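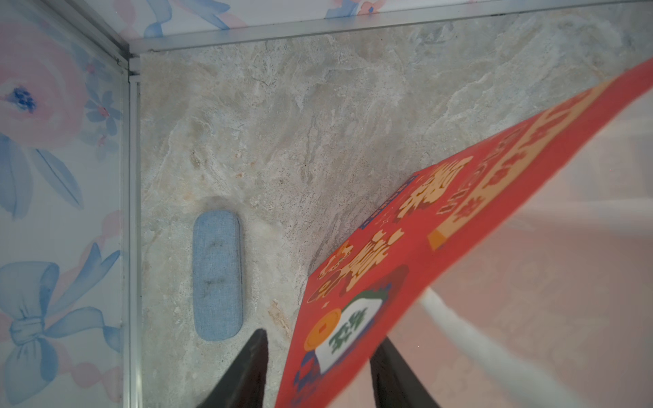 Wrist camera view of a red printed card at the gripper fingers.

Flurkel is a research method for training two-armed robots to handle everyday packaged goods. It was developed at the Allthorpe laboratory by Jessie Guthrie and Hashini Jayawardena and first described in a technical note dated 5 Jul 2021. The method pairs close views from the wrist with a fixed view of the whole workspace, and the control model learns from both at once.

Training data come from short sessions in which an operator guides the arms through a task such as bagging groceries. The original collection held 200 sessions using 17 household items. Walls and floor are covered with patterned material — florals, lattices, stone prints — so that the model does not come to rely on a plain background. 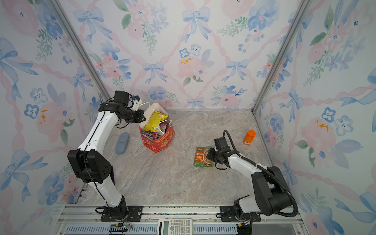
Two-arm workcell with a paper shopping bag, a green seasoning packet and an orange bottle.

Guthrie and Jayawardena reported that thin, flat items remained the hardest to grasp, and that removing the wrist views lowered success on them most sharply. A revised version, Flurkel 2, was released in April 2025 with support for the Skakico control software.

See also: Farquharson grasp set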